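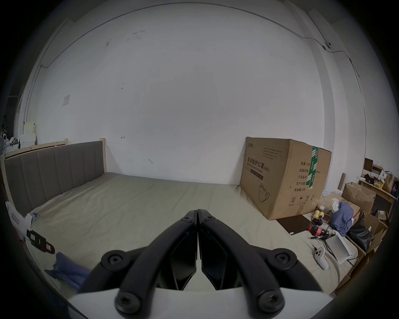 spare room, bed against the long white wall

Best way to get a second-hand mattress and base up to a spare room, or just buy new?

posted by skullidex, Home and Garden board, 14 replies hidden

Hi all. In-laws are coming over in May for three weeks and the spare room needs sorting. There's a bed in there already but the mattress is shot, it sags in the middle and my back was cactus after one night on it. Looking at two options and going round in circles.

Option one, new queen from the Naller shop out on the highway. $1,038 for the medium firm, delivery another 100, and they want extra to take the old one away (wouldn't give me a price over the phone, which I didn't love). Option two, a mate of my sister's is selling a two year old Ogura for $400 but I'd have to pick it up and there's a tight turn on our stairs. Full ensemble from Naller is 2,295 so thats off the table.

Things I want to know
— is two years old too old for a mattress you didn't sleep on yourself
— will a queen bend enough to get round a landing without wrecking it
— does council hard rubbish take mattresses or do I have to go to the tip
— anyone tried a topper instead? Does it fix a sag or just hide it

The wall behind the bed is also mostly bare and big and I have no idea what to do with it, but that's a seperate problem. Ideas welcome I suppose. Renting, so no holes.

Cheers

naller_no_more
Topper won't fix a sag. Tried it. You get a softer sag. Don't bother.

Second-hand, two years is fine IF it had a protector on it the whole time. Ask. Then take the protector off and look at the seams and under the piping with a torch, both sides, corners especially. Little dark specks, walk away, don't even put it in the ute. Smell it too. If they smoke you will never get it out, I don't care what anyone says about bicarb.

Stairs: foam will bend, no drama, fold it like a taco and put a ratchet strap round it, not too tight and not for hours. Pocket springs can bend a bit but if it has a border wire round the edge it can kink and then you've got a permanent lump along one side. Ask for the model name and look it up before you drive over. Measure the landing on the diagonal, and the ceiling height above the turn, everyone forgets the ceiling. We got ours up standing on its end with about a finger to spare, took the bannister knob off first. Two people pushing from below, one up top steering. Shoes on. Grippy gloves if you've got them, mattress fabric is slippery as.

Before any of that check the base though. Pull the old mattress off and look at the slats. Half the time it's a cracked slat or the middle rail's dropped and the mattress cops the blame. Mine was a missing centre leg. Stuck an offcut of pine under it and got another four years.

Hard rubbish depends on council. Ours (Dullow) takes one mattress per booking but you have to book it, leave it on the nature strip without booking and you get a sticker and then a letter.

ogura sleeper
buy new, life's too short. 400 for used is too much anyway, offer 250

also flip it. sometimes flipping does the trick, if its not a pillow top

paddock_gate
Agree on checking the slats, did the same thing here. Gaps between them matter too. If they're wide apart a softer mattress will sink into them, and some warranties won't pay out over it, so read the fine print before you spend a thousand bucks at Naller.

Haggle on the delivery. Ask for delivery and removal thrown in, end of the month is good, late arvo when they want to go home. I got removal free just by standing there looking undecided.

For three weeks of in-laws I'd go medium firm. Too soft and older people can't get up out of it in the morning. Worth thinking about height as well, add the mattress to the base and see where your knees come to when you sit on the edge.

Blank wall, rental — hang a quilt or a big bit of fabric off a tension rod if you've got something either side to brace it, or those removable strips, but wipe the paint with metho first and let it dry properly or it all comes down at 3 am. Ours did. Twice. Don't hang anything heavy over where their heads go.

Tip fee at our end was 40 for a queen, cash or card, and they made me unload it myself. Bring a tarp if its raining.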